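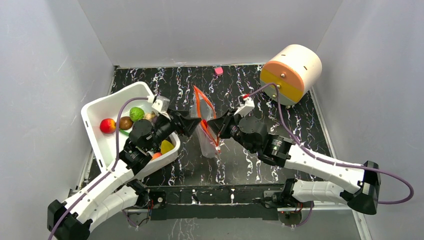 Two-arm bench cell for bagging – is anyone budgeting for this yet?

Posted by zirnach_lena, 2021-03-11

I do the equipment planning for a produce packing shed outside Zirnach and I've been asked to put a line in next year's capital budget for a two-arm bench cell. The job would be mixed bags: a few pieces out of a tub, into a zip-top, seal it, next. We have 18 people on that in the busy months and October is always a scramble.

My manager came back from a talk very keen. I'm less keen. Small arms have come down in price, fine, but the arms are only one line on the sheet and I can't get a straight figure for the rest. What did you forget to budget for?

Lena Szewczyk

Reply by mcieslak

Grippers. Whatever you've put down for fingers, double it. We wore through 6 sets in our first year at Trakdale and that was cartons, which are a lot kinder than plastic bags.

Also ask who is going to look after it. If the answer is "the sparky can have a look", leave the line out of the budget.

Reply by posen_ros

I'll be the grump. One arm to hold the bag, one arm to fetch, and a person at my place still beats that by a mile. Clear bags are horrible things. They cling, they fold over, the mouth closes on you. I'd want to see 500 bags in a row with no one touching anything before I spent a dollar, and I don't mean a sped-up video.

Roswitha

Reply by fkwok

Bit harsh, Roswitha. No one is saying swap out the whole line. I think a bench cell is a reasonable thing to buy to learn on, as long as it comes out of training or development money and the shed isn't counting on it at harvest. The trouble starts when somebody writes a payback period next to it.

Lena, what does it look like with the tub fuller? Fruit piled up at odd angles is where ours fell over.

Reply by zirnach_lena

Fitriani – this is about as full as I've got. Toy produce, so no bruising and no leaves, and I've said as much to my manager. 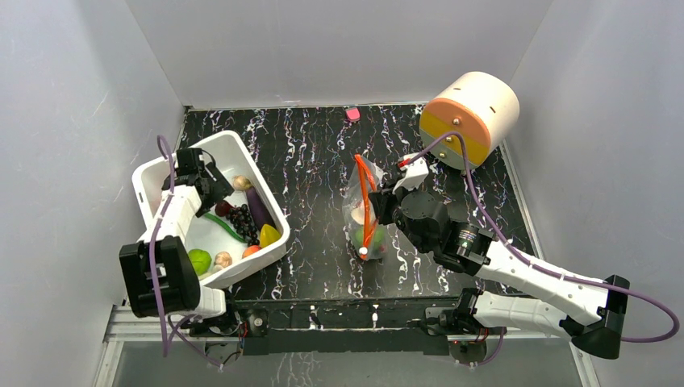
One arm over the tub, the other on the top of the bag.

Grapes and an eggplant in with the small round stuff, which is closer to our mixed bags than I expected. Still a long way off a crate of real ones.

Reply by posen_ros

Plastic grapes stay on the bunch. Put that in your budget notes.

Reply by mcieslak

Look at the cables too. They run outside along the arms, and at two shifts a day that's a spare part you want on the shelf. Cable sets, fingers, a spare motor or two. And a guard, if people will be walking past. None of that was in our first quote.

Reply by jolanta_w

Has anyone priced changing the bag instead? We looked at arms, then bought a plain bag opener from Urbańczyk that blows the mouth open, and kept people on the filling. It does nearly 1000 bags a shift and the only thing we've replaced is a filter. Dull, I know.

Reply by fkwok

That's fair for one size of bag, Jolanta. Lena said mixed. How long is your changeover?

Reply by jolanta_w

Longer than the brochure says! But we do it at smoko and it's still cheaper than a technician.

Reply by zirnach_lena

OK, so I'm going to split it. Bag opener in the capital budget as a proper line, and the two-arm cell down as a trial with its own spares and labour, no savings claimed. Manager won't love it. Mieczysław, could you send me your spares list with the part prices left in?

Reply by mcieslak

Will do. It's the ugly version, with my swearing in the comments column.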